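Budget season at the shop again, so a thread on pricing a small robot arm when you're the one who has to defend the number. We pack craft and school supply kits. I've sat through three sales pitches since July and I'm grumpy.

1/ The quote is never the cost. Dridell sent us a lovely one-page figure. Missing from it: the gripper, the guarding, the table, freight, and anyone to set it up. Rawan Nimri on our floor found four of those before she'd finished her coffee.

2/ Ask what the spare fingers cost. Ours would be picking up markers, blocks, little bowls, all different shapes, all day. Usanmont wanted $281 a pair and couldn't say how long a pair lasts. "Depends on use." Sure it does.

3/ Demo speed is a fantasy. The rep's slide said up to 355 picks an hour. I asked for that on mixed items, in any order, with our labour doing the refills. He's getting back to me.
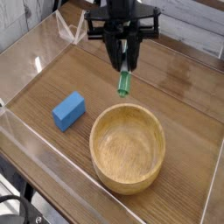

4/ Should a small shop lease or buy its first arm? Lease, if you can get out after a year without a penalty, and buy the table and guarding yourself because you'll keep those whatever arm you end up with.

5/ Clear panels look like the cheap bit. They aren't. Get them priced as a separate line, with the corner brackets, and ask who pays when one gets scratched to bits.

6/ Training. Giannakopoulos includes "a session". One. Tincuța Dinu runs our night shift and would like to know if the session happens at 2 a.m. Fair question, no reply yet.

7/ Software renewals. Hillow's is $229 a month, which sounds fine until you put it over five years beside the hardware. Do that sum before the meeting, while you're still in a bad mood.

8/ I've put $2000 in the plan for stuff I haven't thought of. Suha Masri in accounts says it's too low. She's probably right, she was right about the forklift.

9/ Where I've landed: no purchase this year. A paid trial on our own kits, at our own bench, with our own people timing it. If a vendor won't do that, I'll favour the one who will. Two have gone quiet since I asked.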